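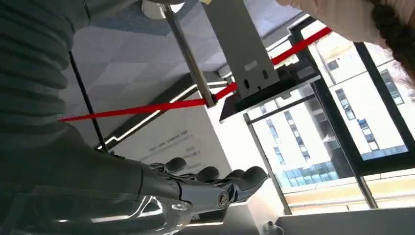
Most of the hand kits I get asked about are bought on the strength of a two-minute demonstration, and most of the disappointment comes in the week after the box arrives. This page is a way of checking a hand-and-arm kit before you sign for it. I used the Zornura hand on the Stokis arm, supplied and set up through Evley, because that is the bundle people keep writing to me about, but the steps work for any hand of the same sort. The sales sheet calls the hand "fully enclosed", so start with your own eyes: four dark grey fingers with rubbery-looking tips, segmented joints, and a polished bolt with a round cap sitting near the base of the hand. A bolt head you can see is a bolt head you can snag on a sleeve or a bag, and I would want to know what "enclosed" is meant to cover.

Last updated 9/2/18

What you need

A copy of the quote, with every line on it
The sales sheet you were sent (the one you were sent, which may differ from the one on the site)
A roll of masking tape and a pen
A steel ruler
A kitchen scale that reads in grams
A handful of ordinary things from your own workplace, in the sizes and shapes you really handle
Half a day

You do not need any programming for this. If the seller tells you that you do, write that down, as it belongs in the cost.

Step 1. Read the quote against the sheet

Go through the sales sheet with a pen and underline every claim that could be tested. "Gentle" can't be. "Holds its grip when power is lost" can. In the sheet I was sent there were 10 claims underlined by the end and 6 of them had no matching line on the quote. Support was one. Spare fingertips were another, and those are the parts that will wear.

Ask for the missing lines to be added in writing, even if the price beside them is nought. An answer over the phone is worth very little six months on.

Step 2. Look over the hand with the power off

Isolate the arm first, at the wall, and wait for whatever period the manual gives. Then go over the hand slowly.

Check each fingertip for nicks and for any lifting at the edge where the soft part meets the hard part. Press it with a thumbnail. Run a cloth over the palm and wrist housing. Glossy metal shows marks quickly and matte panels hide them, so on a hand with both I trust the metal as a record of how a demonstration unit has been treated.

Find the fixings and ask which of them the user may tighten. On the kit I looked at, the manual gave one answer and the man on the support line gave another. I went with the manual.

Put a strip of tape across any fixing you care about and draw a pen line over the tape and on to the housing. You will look at that line again in step 6.

Step 3. Check the cover on the arm

Bellows covers get less attention than they deserve. Thick ribs look tough, and they do keep dust off, but they also add bulk, and they fold up on the inside of a bend. Find out how far the arm can bend with the cover fitted. The reach figure in the brochure may have been measured without it. Mine was, as I found when I asked Evley the question twice.

With the power still off, look into the folds with a torch. You are after grit, rubbing and thin patches. If the seller won't let you do this, carry on with the other steps but put a mark against it.

Ask the price of a replacement cover and how long fitting takes. I was told it was "a quick job". It may well be. I have no time for it in writing.

Step 4. Set the space out properly

Before anything moves, mark the full reach of the arm, with the hand on and the fingers straight, and keep everyone outside that line. A belt barrier is a polite request. It will steer visitors and it will do nothing at all to stop an arm, or a person who leans across it. Salespeople are fond of them at demonstrations and I don't object, as long as no one counts them as guarding.

Windows matter too if the kit uses any kind of camera. Ask for the test to be run with daylight coming in from the side, at the time of day you would be working. Blinds down and lights on is the easy version. If you are offered only the easy version, ask for the other one as well.

Keep the emergency stop in reach of the person running the test and try it first, before any other button. Then try it again with the arm moving at its slowest.

Step 5. Run the grip tests

Use your own things. The seller's objects have been chosen, and I would choose them too in their place.

Set out four items from your own work: one light, one heavy, one slippery and one awkward. Weigh each on the kitchen scale and write the weight on a bit of tape stuck to it.

For each item, have the kit pick it up, hold it still, turn it over and put it down on a marked spot. Do this 10 times. Measure with the ruler how far from the mark it lands and write down every figure, good or bad. Do not let anyone nudge the item straight between goes. It is surprising how often a helpful hand creeps in.

A drop counts as a drop. So does a pick that only works on a second try, unless the sheet says it allows for second tries.

My own results were mixed. The heavy item and the light one gave no trouble. The slippery one, a plastic bottle with the label off, was dropped 4 times in 10. The awkward one, a cloth bag with a drawstring, was dropped twice, and I had expected worse. Landing accuracy was decent throughout and I have no complaint to make there.

The Evley engineer said the bottle results would improve with tuning. Perhaps they would. Tuning was charged by the day and the quote had no days on it.

Step 6. Look again after an hour's work

Leave the kit repeating one simple task for an hour, with someone watching. Then stop it, isolate it, wait as before and go back to your pen lines from step 2. If a line no longer meets across the edge of the tape, the fixing has moved, and you should go no further until the seller has explained why.

Check the fingertips again, and listen when you next start it. A new rattle or squeak is worth a note even if it goes away.

On my unit the lines all met. One fingertip had picked up a small nick that I had not written down beforehand, so I can't say for certain when it got there. Take better notes than I did.

Step 7. Ask the dull questions

These take ten minutes and have saved people I know a good deal of money.

Who repairs it, and where does it go?
Is there a loan unit while it is away?
How long are spare parts promised for?
What stops working if you stop paying for the software?
Can you take the hand off this arm and fit it to another?

I put the last one to both sides. Stokis said yes, with an adaptor. Evley said yes, with an adaptor and a setup visit. I asked for the price of the visit in February of this year and am still waiting for it.

If you are comparing two kits

Do every step on both, with the same items, on the same bench, in the same light. The Tóth hand is the one most often offered against this one and I have not had it through these steps, so I won't guess at how it would do. Please don't send me their brochure figures. They were measured by the people selling it.

Should you buy this one?

If your work is boxes, tins and other firm shapes, it did what it was asked to do in my tests, and I would get the missing lines added to the quote and think about it. If you handle a lot of smooth plastic, I would want to see it pick up your bottles, on your bench, before paying a deposit. The "fully enclosed" wording I would simply strike out of the contract, or have them define it.

Corrections are welcome by the form at the foot of the site. If you have run step 5 on the same kit, send the full list of results with the weights. Averages on their own go in the bin.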